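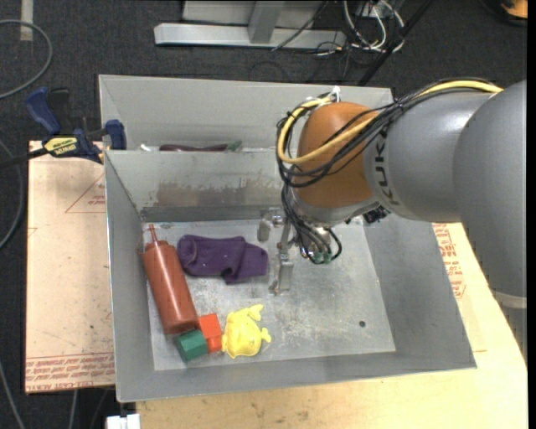 Cell 2, front compartment of the bin with the arm over the work area.

Zandovel Automation Workshop
Weekly inspection checklist, bin-picking cell 2
Applies to: KUKA arm, two-finger gripper, divided metal bin, benches and clamps
Done: Saturday, before the first run
Result codes: OK, WATCH (use but recheck next week), FIX (do not run until closed)

Section A – Before anyone reaches in

A1. Arm stopped, drives off, key in the lockbox. OK
A2. E-stop at the operator station and E-stop on the pendant both tested. OK
Comment: Pendant button is stiff on release. No fault logged.
A3. Program speed limited to 500 mm/s for the check run. OK

Section B – Bin and benches

B1. Bin clamped and does not shift when pushed by hand from the front and from the right. OK
Comment: IRWIN bar clamp at the rim re-tightened a quarter turn. Check that the blue handle stays outside the rim and out of the arm's path.
B2. Divider upright and seated at both ends. WATCH
Comment: The big brownish scuffed patch on the lower face is still there. Ran a gloved hand over it and found no burr. Measure the patch next week and write the size here so we have something to compare with.
B3. Floor of the front compartment. OK
Comment: Scratches and smudges, mostly through the middle and to the right. Surface marking only. Wipe with a dry cloth, no solvent. Keep the small round hole on the right side clear.
B4. Benches level with each other under the bin. OK
Comment: Both tops were checked with the long level. Leave the printed sheet on the left where it is. The bin position was taught with it in place, and pulling it out changes the height.

Section C – Arm and cables

C1. Yellow cable and black bundle at the wrist: jacket, ties, slack. WATCH
Comment: No cuts found. The yellow cable loops around the left side of the orange-brown wrist section, so jog the last axis slowly to both limits and watch the loop. It must not pull tight at either end. Replace any tie that slides under finger pressure.
C2. Small tubes and fittings beside the end of the arm. OK
Comment: Tugged each one lightly. Listened for leaks with the air on, none heard.
C3. Mounting bolts at the collar, torque marks lined up. OK
C4. Cables on the carpet behind and to the left of the cell. FIX, closed same day
Comment: Moved back from the walkway. The tangle near the metal frame needs a proper tray. Tray is on the Drarnel order, number 119.

Section D – Gripper

D1. Fingers clean, no bent edges. OK
Comment: Long flat finger wiped down. Look along it from the tip, a bend is hard to pick up from the side.
D2. Open and close 6 times with nothing between the fingers. OK
D3. Lowest taught point clears the bin floor. OK
Comment: Checked with the feeler card at the centre and at both ends.

Section E – Test items

E1. Set the mixed items in the left half of the front compartment, right half clear. OK
Comment: Squeeze bottle, dark purple sock, green block, red-orange block and the soft yellow figure. Pick lint off the sock before use.
E2. Check run completed with no collision stop. OK
Comment: Log saved under Pirach, same folder as last week.

Open items
B2 – measure scuffed patch
C1 – recheck cable loop
C4 – fit tray when it arrives

Copy of this sheet goes in the Estrella binder at the operator station.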